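Workshop notebook, glaze bench

Third go at the Szabó celadon. The recipe came to us on the back of a kiln delivery docket, so half the quantities are a matter of faith. I have read the feldspar line as 37 and not 31, on the grounds that 31 gave us the bowls now holding screws on the back shelf.

Mixed 300 grams dry, which is enough to dip test tiles and not enough to be sad about. Sieved twice. The fine sieve has a tear near the rim that somebody mended with nail polish, and the mend is holding better than the mesh. Whoever owned the nail polish should be consulted on the leaking tap.

Tiles this round are the grey stoneware from Kumdale and the white from Hirkby, bisqued together. The Hirkby tiles curled a bit at one end. I've kept them in the test because customers' mugs aren't flat either.

Dipping notes: three-second dip, five-second dip, and a double with a pause between. The five-second one cracked as it dried, which usually means too thick or too much clay in the mix. I added 20 mL of water and the next lot dried clean. Let the glaze sit overnight and it settled to something you could pave with. A pinch of Epsom salts in warm water brought it back. Label on the Epsom salts jar now says "NOT FOR FEET", in my writing.

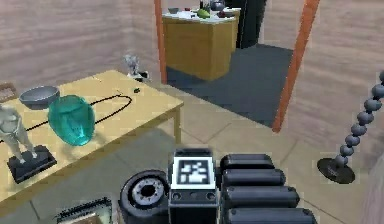
Flanadgate, July

Firing went on Thursday at 6 a.m., with me in a beanie and no opinions. Slow to start, then reduction from mid-morning. The damper stuck again at the halfway mark and had to be persuaded with the handle of the good broom. It is now the other broom.

Held for 30 minutes at top, cones down on the lower shelf and lazy on the upper. So the top is still running cool, exactly as it was before we spent a weekend rearranging the bag wall.

Results, opened the next morning:

Kumdale grey, three seconds: thin, olive, a bit like pond. I quite like pond.

Kumdale grey, double dip: proper green where it pools in the stamp marks, brown on the edges. Best of the batch. Small run at the foot, stopped short of the shelf.

Hirkby white, three seconds: pale blue-green, very fine crazing all over. Pretty colour, no good for anything that has to hold soup.

Hirkby white, double dip: stuck to the shelf. Took the grinder to it. Kiln wash wanted on that shelf before anyone loads it.

Next: same base with a little more silica to see if the crazing settles down, and one line of tiles with the iron cut by half. Put cones on all three shelves this time. Ask Szabó what the smudged word after "whiting" is. I've been treating it as "sifted" but it could be "sorry".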